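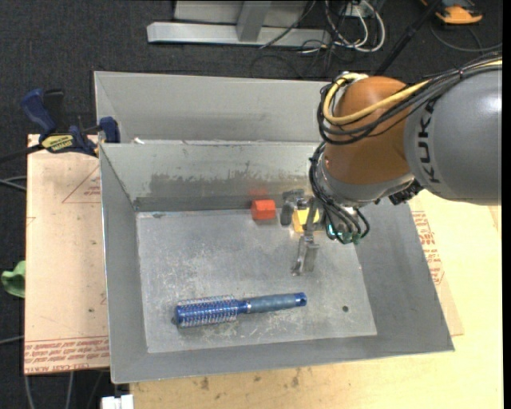 Harero Helmet Decals, Team Set

Item 2988

Cotley

The Harero set covers both sides and the back bumper of a standard football helmet. Each set has two side logos, one front number, one rear number and a name strip for the back. Sets are printed to order and sold by the helmet, with a minimum order of 9.

Material
20 mil clear-coated vinyl with an air-release adhesive. The finish is gloss unless you pick matte at checkout. Matte sets take a little longer to print.

Name strip
The strip fits up to 16 characters, including spaces. Use it for a player's last name, a school motto or a short message. Accented letters print as typed, so a name like Erdős will come out with the right mark over the o. Check your league's rules on helmet wording before you order. We print what is on the order form and cannot take back custom strips.

Fit
Side logos are cut for adult and youth shells. Select the shell size on the order form. If your helmets have side vents, choose the split version, which comes in two pieces per side. The Vakska shell has a narrow rear bumper and needs the short strip.

Applying the set
Wipe the shell with rubbing alcohol and let it dry. Peel the backing halfway, line up the bottom edge and press from the center out. Leave helmets indoors for 4 hours before practice. Do not use a heat gun.

Removing
Lift a corner with a fingernail and pull slowly. Leftover adhesive comes off with citrus cleaner. Do not use paint thinner or acetone on a helmet shell.

Pack options
Single team set
Team set with American flag decal
Name strips only, 4 per sheet
Award decals, roll of 1140

Orders for the fall season should be in before September. Artwork can be sent as a vector file or a clean scan. A proof is emailed for approval before printing starts, and changes to the proof are free until you approve it.

Also in this section: chin strap covers, bumper labels, visor tabs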